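Häufige Fragen zur Nahtautomatisierung im Trainings- und Prüflabor

Stand: November. Zuständig: Elaheh Kiani (Laborleitung), Washington Cavalcanti (Anlagentechnik)

Welche Tätigkeiten werden automatisiert?

Automatisiert wird die Prüfnaht an Übungspads. Bisher wurden Chargenprüfungen der Pads und Fäden von Hand an der Konsole genäht, je Charge 104 Knoten. Künftig führt die Steuerung Zaso die Teilschritte Fadenaufnahme, Schlaufenbildung und Anziehen selbsttätig aus. Das Einspannen der Pads, das Einfädeln und die Beurteilung der fertigen Naht bleiben Handarbeit.

Betrifft das auch die Kurse?

Nein. Der Kursbetrieb läuft weiterhin vollständig manuell. Zaso ist an den Kurskonsolen nicht installiert.

Wer darf die Anlage im Automatikbetrieb starten?

Alle Personen mit abgeschlossener Einweisung Stufe 2. Die Liste hängt im Vorraum und wird von Vanderleia Trindade geführt. Wer nur Stufe 1 hat, darf Material wechseln und anhalten, aber keine Sequenz freigeben.

Wie läuft eine Knotensequenz ab?

Die Sequenz besteht aus Anfahren, Greifen, Schlaufe legen, Durchziehen und Anziehen. Nach dem Legen der Schlaufe hält die Steuerung an und wartet auf die Freigabe an der Konsole. Beurteilt wird dabei nur die Fadenführung an den Backen, der Zustand des Pads ist an dieser Stelle kein Kriterium.
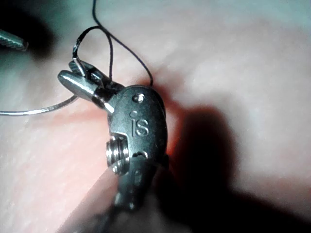
Instrumentenspitze mit dunklem Faden über dem Übungspad; oberhalb der Backen liegt der Faden als Schlaufe.

Liegt die Schlaufe sichtbar frei und kreuzt sich der Faden nur einmal, wird freigegeben. Bei mehrfacher Kreuzung oder wenn der Faden hinter das Gelenk gerutscht ist, wird die Sequenz verworfen und der Knoten als »nicht gewertet« gebucht. Nicht von Hand nachführen.

Wie viele Anhaltepunkte muss eine Person pro Schicht bearbeiten?

Die Obergrenze liegt bei 200 Freigaben pro Person und Schicht. Bei Erreichen sperrt Zaso die Kennung bis zum Schichtende. Die Grenze wurde nach dem Probebetrieb festgelegt, in dem 497 Sequenzen ausgewertet wurden. Die Fehlfreigaben häuften sich in der zweiten Schichthälfte. Eine Anhebung ist nicht vorgesehen.

Fallen Stellen weg?

Die Stellenzahl im Labor bleibt unverändert. Die Aufgaben verschieben sich: weniger Nähzeit, mehr Sichtprüfung und Dokumentation. Das ist nicht für alle eine Verbesserung. In der Befragung nach dem Probebetrieb wurde die Freigabetätigkeit mehrfach als eintönig bewertet. Deshalb wird nach spätestens zwei Stunden zwischen Konsole und Vorbereitung gewechselt. Den Wechselplan erstellt Aldana Núñez.

Verlernt man das Nähen von Hand?

Das Risiko besteht. Jede Prüfkraft näht daher mindestens eine Charge im Monat komplett manuell. Diese Chargen dienen zugleich als Vergleichsreihe. Sie zählen voll als Arbeitszeit und werden in Pretari unter »Referenz manuell« erfasst.

Ändert sich die Eingruppierung?

Derzeit nicht. Sipho Swanepoel verhandelt für die Belegschaft über eine Zulage für Stufe 2. Ein Ergebnis liegt noch nicht vor. Sobald sich etwas ändert, wird diese Seite aktualisiert.

Werden die Freigabezeiten personenbezogen ausgewertet?

Zaso speichert Kennung, Uhrzeit und Entscheidung. Die Kennung wird ausschließlich für die Obergrenze und die Rückverfolgung beanstandeter Chargen verwendet. Auswertungen der Entscheidungsdauer erfolgen nur zusammengefasst je Schicht.

Was ist bei Fadenriss zu tun?

1. Sequenz an der Konsole anhalten.
2. Backen öffnen, Instrument in Parkposition fahren.
3. Nadel mit der Klemme entnehmen und zählen.
4. Fadenreste vom Gelenk entfernen, auch an den Stiften.
5. Ereignis in Pretari mit Code F3 eintragen.

Bei zwei Fadenrissen innerhalb einer Charge wird das Instrument getauscht und an die Anlagentechnik übergeben.

Welche Pads sind freigegeben?

Nur Pads von Riquelme. Die Pads von Istau sind weicher und geben beim Anziehen stärker nach. Die Kraftgrenze ist dafür nicht parametriert. Restbestände von Istau können im Kursbetrieb aufgebraucht werden.

An wen wende ich mich bei Störungen?

Bis 16 Uhr an Washington Cavalcanti, danach an die Rufbereitschaft. Anlage im Automatikbetrieb nicht unbeaufsichtigt lassen, auch nicht während des Telefonats.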